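4. Gripper comparison on the two-arm textile cell

4.1 Purpose and scope

The previous section dealt with the arm controllers and showed that the tracking error at the wrist is small compared with the positioning tolerance needed for cloth. The remaining question is how much of the variation in grasp outcome comes from the fingers themselves. We therefore kept the arms, the controller gains, the work surface and the cloth set fixed, and changed only the end effector.

Two designs were compared. The first, referred to below as the Plinder finger set, has angled rigid fingers that close along a short arc and meet at the tips. The second, the Brosora set, has parallel jaws with a compliant pad on each contact face. Both attach to the same wrist flange and draw from the same supply, so a change of gripper takes a few minutes and does not require the arm to be calibrated again. The tool center point does have to be updated, and an early batch of trials was discarded when this had been left at the value for the other set.

We do not compare the grippers on rigid objects. Published benchmarks cover that case well, and the ranking obtained there was of little use in predicting what happened with fabric.

4.2 Cell layout

All trials were run in one enclosed cell at the Praledside laboratory. The two arms are fixed to a common set of aluminum extrusion rails along the front of the table and reach toward the back. This arrangement leaves the rear half of the surface clear for cloth and for the place target, at the cost of a longer reach and a less favorable elbow angle when either arm works near the back wall. The base spacing was chosen so that both grippers can meet over the center of the table without the upper links touching.

Cable routing received more attention than we had planned. In an earlier version of the cell the cables were tied tightly to the links, and the tension at full wrist rotation was enough to shift the force estimate at the gripper. The cables are now held by clips with slack left at the elbow and the wrist. The slack loops enlarge the swept volume of each arm, and the collision model was padded to match. Padding the model removed a number of valid two-arm poses near the center line, but the force estimate became repeatable between sessions.
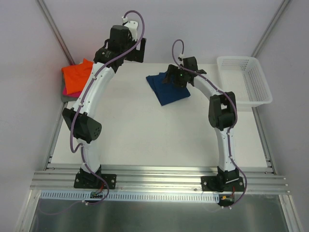

Figure 5. The two-arm cell with the right gripper holding the top edge of a dark blue cloth and the left gripper raised and empty. Folded fabrics are at back left; the perforated place basket is at back right.

Figure 5 also shows the main geometric limit of the layout. With the left arm raised, its upper link passes in front of the fabric stack and hides part of it from the fixed camera. Grasp points on the hidden side of a stack were excluded from the comparison, as the perception module returns no usable depth there and the result would say nothing about the fingers.

4.3 Procedure

Each trial consisted of a single-arm pick followed by a hold and a place. The cloth was dropped on the table from a fixed height to give a crumpled starting state. The grasp planner then chose a point on a visible edge or ridge, and the arm approached along the local surface normal, tilted where needed to keep the wrist away from the table. The gripper closed at a fixed speed until the motor current reached a threshold, after which the arm lifted the cloth, paused, moved above the basket and opened.

A trial was scored as a success if the cloth stayed in the gripper through the pause and ended fully inside the basket. Two kinds of failure were logged separately. A missed grasp is one in which the fingers closed on nothing or lost the cloth before the lift was complete. A late drop is one in which the cloth was lifted and then slipped during the pause or the transfer. Trials in which the planner found no valid grasp were repeated from a new drop and do not enter the totals.

We ran 200 trials with each finger set, divided evenly between the left and right arms. The order of the finger sets was alternated between sessions to limit the effect of wear in the cloth, which softens noticeably with repeated handling. The current threshold was tuned once for each set on a cloth that was not used in the trials, then left alone. Tuning it separately for each fabric would probably raise both scores, but a sorting cell does not know in advance what it is about to pick up.

4.4 Observations

The angled fingers were the more reliable of the two on thin cloth lying flat or nearly flat. The tips can be brought down to the surface at a shallow angle, and as they close they push up a small fold which is then trapped between them. The parallel jaws need such a fold to exist already. When the planner sent them to a flat region they tended to slide over the fabric, and the resulting missed grasps account for most of the difference between the sets.

On thicker cloth the order was reversed. The angled fingers took hold of a smaller amount of material, and the load was carried by a narrow contact at the tips. Late drops were more common, mainly during the first part of the transfer, when the cloth swings. The compliant pads spread the contact over a larger area and held through the same motion. Slowing the transfer reduced the late drops with the angled fingers, though we did not find a speed that removed them and was still acceptable for the cycle time.

Differences between the arms were small for the parallel jaws and larger for the angled fingers. We attribute this to the approach angle. The angled fingers depend on a shallow approach, and each arm can reach such an approach only over part of the table before the wrist or the elbow comes close to a joint limit. Near the center both arms perform alike. Toward the back corners the arm mounted on the far side has to approach more steeply, and the fingers then press the cloth against the table instead of gathering it.

Release was a source of error that the scoring does not fully capture. Cloth held by the angled fingers sometimes remained caught on a bracket after opening, and a short shake was added to the place motion for both sets so that the conditions stayed equal. The compliant pads released cleanly when new. After about 5 hours of use they had picked up enough lint to change the friction, and they were wiped between sessions from that point on.

4.5 Sensitivity to the controller

To check that the ranking was not a product of one controller setting, we repeated a reduced set of trials at 4 values of the vertical stiffness. Low stiffness helped the angled fingers, which could rest on the table and follow small errors in the height estimate. It made little difference to the parallel jaws as long as a fold was present. At the highest value both sets suffered, and several trials ended in a protective stop when the tips met the table early. The ranking by fabric type was the same at each value except the highest, where too few trials were completed to support a comparison.

The Demirtaş compensation scheme, used for gravity and cable load throughout, was left on in all cases. Switching it off for a short test produced a visible sag at long reach, and the height error that followed was larger than any effect of the fingers.

4.6 Limits of the comparison

The cloth set is small and consists of plain rectangular pieces. Garments with seams, collars or fasteners offer more places to grip and more ways to snag, and we would expect the gap on flat fabric to narrow. The success rule also treats all placements inside the basket as equal, whatever state the cloth is in. A folding task would need a stricter measure of where the edge was held.

For the two-arm experiments in the next section we use the angled fingers on both arms. Those tasks begin with thin cloth on the table, where a missed first grasp ends the trial, and the late drops seen on thick fabric are less of a concern once the second arm has taken part of the load.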